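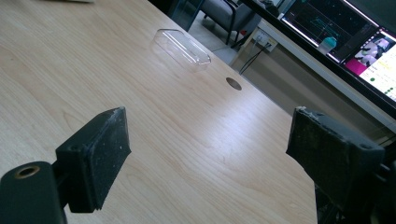

Will the multiplayer build of Lollivholm be ready for the January milestone?
The core game will be, with trading between players moved to the patch that follows.

Progress this period

Turn syncing now works for up to eight players on one table. Saved games from the single-player build load without conversion. Of the 20 scenario maps in the funding agreement, 17 are finished and signed off by Apostolos Balaskas. The other three need their river tiles redrawn, as boats could be placed on land after a rotation.

The rules engine was split from the display code. It runs on its own server process and logs each move in plain text. 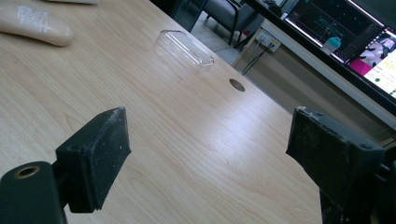
The same log is used for replays, so a finished match can be stepped through turn by turn. Replay files from older builds are rejected with a version message. We don't plan to support them.

Testing

Trandwood ran 14 closed sessions on the current build. Two faults remain open:

1. A player who rejoins during the auction phase sees the previous bid until the next one is placed.
2. Card text in the Ogola expansion overflows at the largest font setting. The colour-blind palette is unaffected.

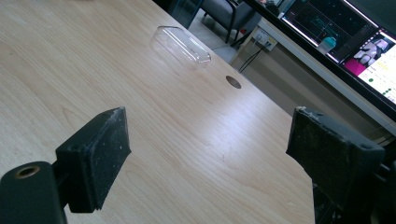 3. Closed in this period: the host could end a turn twice by pressing the button during the animation.

Budget and next steps

Spending is within the approved amount. The sound line is underspent and we ask to move the balance to server hosting. Work on the Mikcombe map editor starts once the river tiles are done.

Iraklis Margaritis
Technical lead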